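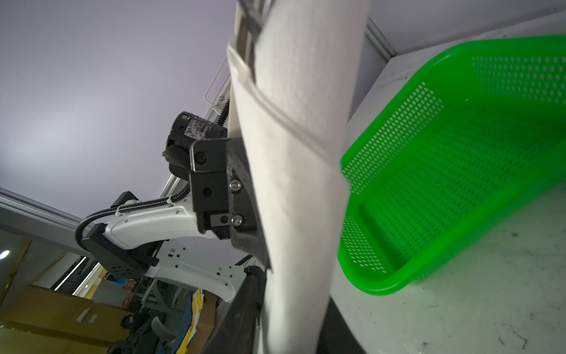
Cloth day at the Ostdale bench, seen from the wrist camera. Green basket on the right.

I am teaching two arms to handle cloth by remote control. A few notes for people who asked me how this work is.

First, cloth is harder than boxes. A box stays how you left it. A cloth makes a new fold each time you lift it, so I can't repeat my own hands from the last try.

My first week I moved too fast. Ka-ming Lam looked at my recordings and said the robot will copy every nervous shake I make. He was right, I could see my coffee in the curves.

Now I do it so: close the gripper, wait one breath, then lift. The waiting looks silly but the lift is cleaner -- at least to my eye.

We want 2,000 good tries before we train again. I am at around 9 an hour when the cloth is kind to me.

Question for others who teach by remote: do you keep the tries where you made an error and then repaired it? Dulce Nava keeps them all. I was deleting mine until September and now I regret it a little.

Tomorrow I continue with the thicker cloth from Lanavero. My shoulders already know it.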